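Bavex 双臂桌面工作站 使用手册
第 7 章 开放日与来访演示

本章写给被指派去“给客人演示一下”的同事。操作机器的部分前面各章已经讲过,本章讲的主要是桌子、桌上的文具,以及站在桌子旁边的人。三者之中,文具最听话。

阅读本章之前,请先完成零点校准和急停测试。没有做过急停测试的工作站不得对外演示,领导已经走到门口也不得对外演示。

7.1 演示前一天

1. 确认当天要演示的内容。Drameck 控制软件的任务列表里预装了“文具入盘”,开放日一律用它。请勿在前一天晚上临时加入新任务。每年都有人加。

2. 清点 Serrano 道具箱。里面应有黄色透明托盘、剪刀、订书机、笔、橡皮和便利贴。缺了什么就从附近办公桌上借,借条夹在箱盖内侧。箱盖内侧目前夹着的借条,多数已经看不清字迹。

3. 擦托盘。透明件上的指纹在灯光下很显眼,客人会凑近看,然后问这是不是一种定位标记。

4. 检查两臂的线缆。线应有足够余量绕过关节,又不至于垂下来扫到桌上的东西。用手慢慢把每条臂推过整个行程,边推边看线,不要边推边聊天。

5. 绿色指示灯常亮后,再让机械臂回到待机位。灯不亮时请查阅第 3 章,不要拍打外壳。

注意:绿植可以留在桌上,位置要放在两臂行程之外,并在任务里登记为障碍物。仙人掌不需要浇水,这是它入选的全部理由。
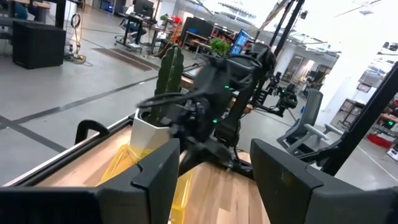

Bornton 演示区,五月

开放日当天的布置从场地开始。演示区与办公区同在一个大间里,有人照常上班,请不要指望他们配合气氛。地面上的深色胶带是站位线,客人站在线外,操作员站在能够到急停的一侧。

6. 把多余的办公椅推到站位线以外。椅子留在旁边,一定会有客人坐下,坐下之后一定会转圈。

7. 查看桌边导轨和框架上是否搭着外套、胸牌挂绳或纸杯。框架看起来很像一排衣架,这一点在设计评审时没有人提出。

8. 打开显示器,切到 Drameck 的观众界面。观众界面只显示任务名称和当前状态,报错信息不会出现。报错信息会出现在操作员界面,请操作员看到以后保持表情平稳。

警告:机械臂通电期间,任何人的手不得伸入桌面上方,包括操作员,包括自称“以前也搞过这个”的客人。

7.2 暖场:少量物品

先用少量物品跑一轮。客人需要时间弄明白夹爪在干什么,操作员也需要时间弄明白今天的夹爪在干什么。

9. 将托盘放在桌面靠里、两只夹爪都够得到的位置。不要放在正前方边缘,那里离客人的手机太近。

10. 放入一两件颜色鲜亮的小东西。一支记号笔和一包口香糖就很好,颜色越扎眼,后排看得越清楚。口香糖请用未拆封的,拆过的那包会在午饭后变轻。

11. 计算器之类扁平的物品可以摆在一角充当背景,不列入抓取清单。有客人问为什么不抓它,请如实回答:今天不抓。

12. 两只夹爪同时靠近托盘时,把速度降到演示档。演示档比正常档慢,看上去却比较稳重。客人普遍把慢理解为谨慎,此时不必纠正。

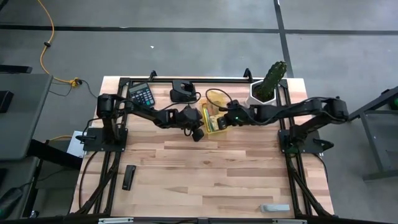
BORNTON——五月,某周日上午

两臂在托盘上方靠得这样近时,现场通常会安静下来。操作员可以利用这段安静介绍工作站,介绍词控制在一口气之内。以下几点供选用:

工作站由两条机械臂和一圈黑色框架组成,两臂分别装在桌子左右两侧。

任务由 Drameck 调度,两臂共用同一张桌面,靠近时会互相让位。让位有时会持续一会儿,像两个人在走廊里迎面相遇。请耐心等候,不要替它们喊加油。

抓取失败属于正常情况,夹爪会退回重试。连续重试 4 次仍未成功,任务自动暂停,由操作员决定是继续,还是开始介绍公司历史。

提示:地面上的黄色延长线请沿墙一侧绕行,接头处不要踩。若有客人已经踩到,先请客人移步,再看机器是否还通电,顺序不要颠倒。

7.3 正式演示:文具入盘

13. 暂停任务,等两臂停稳,按下急停,然后才上手布置桌面。此时解说员可以让客人提问。最常见的问题是“它会不会做饭”。

14. 把文具散放在桌面中部和靠近操作员的一侧。散放指的是彼此分开、方向各异。有洁癖的同事请把这一步交给别人,否则笔会排成一列,演示看起来就像在收一张本来就整齐的桌子。

15. 橡皮、笔帽一类的小件不要挨着桌沿。夹爪碰一下,它们就会滚到地上,接下来全体客人会一起低头帮忙找,站位线随之作废。

16. 剪刀在摆放时务必合拢,刀尖朝向没有观众的方向。手柄颜色不同的剪刀可以一起用,方便解说时区分:“现在处理的是蓝柄那把。”不要给剪刀起名字,有人试过,客人后来只记得名字。

17. 便利贴平放。立起来的便利贴会被识别为别的东西,至于是什么,每次结果不太一样。

18. 松开急停,确认两臂位置,选择“文具入盘”,按开始。操作员的手放在急停旁边,眼睛看桌面,不看观众。微笑由解说员负责。

注意:不要承诺整桌都能收完。推荐说法是“我们看看它先拿哪一件”。这句话在任何结果下都成立。 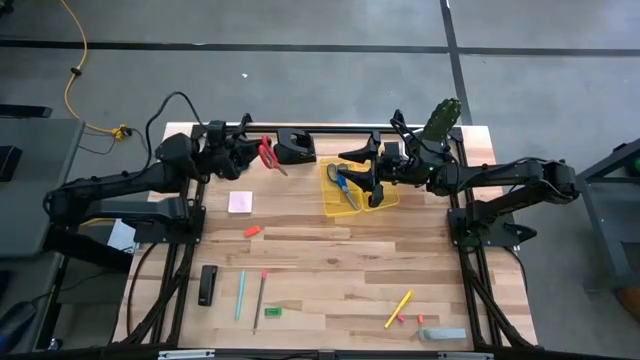 7.4 现场状况与处理

夹爪停在半空不动
先看操作员界面。若显示“等待对侧”,属于让位,等即可。若显示“目标丢失”,多半是有人挡住了光线,请解说员把客人请回线外。若什么也没显示,按急停,重新启动任务,并对客人说“我们再看一遍”。

物品掉在地上
不要立刻弯腰去捡。暂停任务,两臂停稳后再捡。捡起的物品放回道具箱,本轮不再使用。

剪刀卡在托盘边缘
暂停任务,按下急停,由操作员用手取出。取的时候捏手柄。本条看似多余,事故记录里有它的来历。

客人要求亲自操作
成年客人可在操作员陪同下按“开始”键。“开始”键以外的键都不可以。按完之后客人会觉得整套动作是自己完成的,请不要破坏这种印象。

儿童到场
请监护人牵住手。孩子对机械臂的兴趣一般维持到发现道具箱里有彩色橡皮为止。

同一轮运行多于 4 分钟仍未结束
任务可以继续,解说应当转向下一个话题。备用话题见附录,其中关于桌板木纹的一段已经用得很旧,请酌情。

7.5 收场

19. 停止任务,两臂回到待机位,按下急停,再关闭电源。不要直接拔延长线,省下的时间会在下一次校准时全数还回去。

20. 清空托盘,文具按箱内清单归位。凡是借来的,当天归还。凡是说不清从哪里来的,留在箱里,箱子就是这样越来越重的。

21. 把仙人掌搬回窗边,搬盆,不要搬仙人掌。

22. 在演示记录表上填写轮次、暂停原因和客人问过的新问题。“会不会做饭”不算新问题,无需填写。

23. 将椅子推回原位,并检查地面胶带有没有翘边。翘起的胶带当场更换,胶带卷在 Serrano 道具箱底层,压在借条下面。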